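Home | Syllabus | Handouts | Problem Sets | Lab Booking

Handout 6: Fatigue in Short-Fiber Plastics
Posted in March by the course instructor
4 comments | 12 shares

Okay, so last time we got as far as static strength, and a few of you asked why your coupons passed the tensile test with room to spare and then the same material cracked in the Pridbridge hinge problem. Good question! That's fatigue, and it's what we'll be doing for the next two lectures.

Fatigue is damage that builds up under repeated load, even when every single load is well below what would break the part in one pull. In a metal you usually picture one crack starting at a notch and creeping along. In a short-fiber plastic it's messier (I find it more fun, but I would). Tiny voids open at the fiber ends, some fibers come loose from the plastic around them, and the part gets softer long before you see a crack on the surface.

1. Reading the S-N curve

Put stress on the vertical axis and the number of cycles to failure on the horizontal, which is a log scale. Please label it as a log scale. Every year I lose an evening to plots where I can't tell.

The practice set I made up for Plastico, our pretend supplier, has a bar that lasted 3,778 cycles at the top stress level. Its twin from the same batch lasted 995. Same machine, same settings! Don't throw out the low one. Scatter like that is normal in fatigue, so plot both points and fit your line through the whole set.

One more thing on the curve: steel people like to talk about an endurance limit, a stress below which the part lasts forever. Don't assume you get one with plastics. The line often just keeps sloping down, so quote a strength at a stated number of cycles and leave "infinite life" out of your report.

2. Fiber direction

When the plastic flows into the mold, the fibers near the walls mostly line up with the flow, and the ones in the middle tend to lie across it. So a bar cut along the flow and a bar cut across it can behave like two different materials. In the Horden data the two directions are on separate sheets. Keep them separate. If you pool them you'll get a beautiful cloud and a useless line.

Weld lines are worse, by the way. Two flow fronts meet, very few fibers cross the join, and you've got a weak spot exactly where the designer put a hole.

3. Heat and frequency

Plastics turn part of each cycle into heat, and they're bad at getting rid of it. Run the test too fast and the bar warms up, softens, and fails from the heat, which tells you very little about fatigue. Write down your frequency and your surface temperature. If the temperature is still climbing after the first 300 cycles, stop, lower the frequency and start over with a fresh bar.

4. Mean stress

A cycle from zero up to the peak does different damage than one that swings the same amount on either side of zero. Your R ratio is minimum stress over maximum stress, with signs. Going from zero to the peak gives R = 0, and a full reversal gives R = -1. I'll ask you to convert between the two using a straight Goodman line, and yes, I know it's crude for these materials. We'll fix it up with the Lü correction I sketched on the board (copy it from a friend if you missed it).
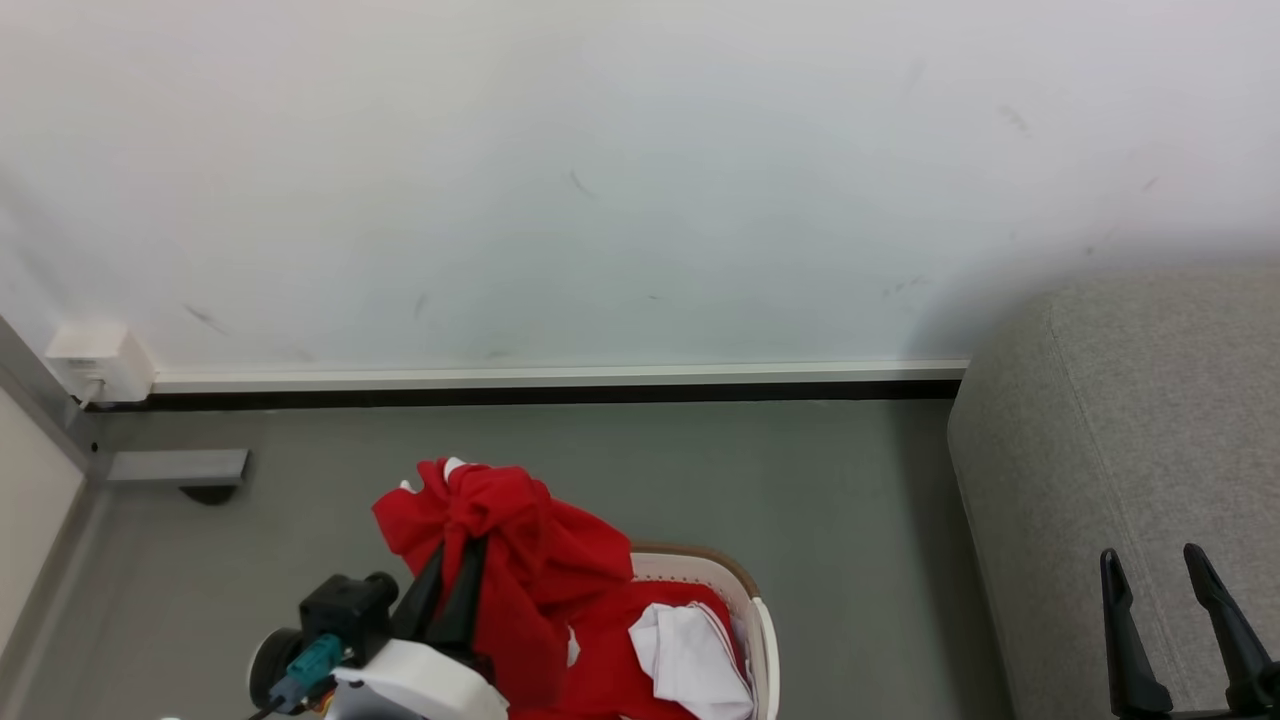

5. To do before next lecture

Plot the Plastico set, both directions, one line each. Bar 14 was stopped at 1,075 cycles without breaking, so mark it with an arrow pointing right and leave it out of the basic fit. Then write me a short paragraph on which direction you'd trust in the Pridbridge hinge, and why. Half a page is plenty, and handwriting is fine if I can read it.

Previous handout | Next handout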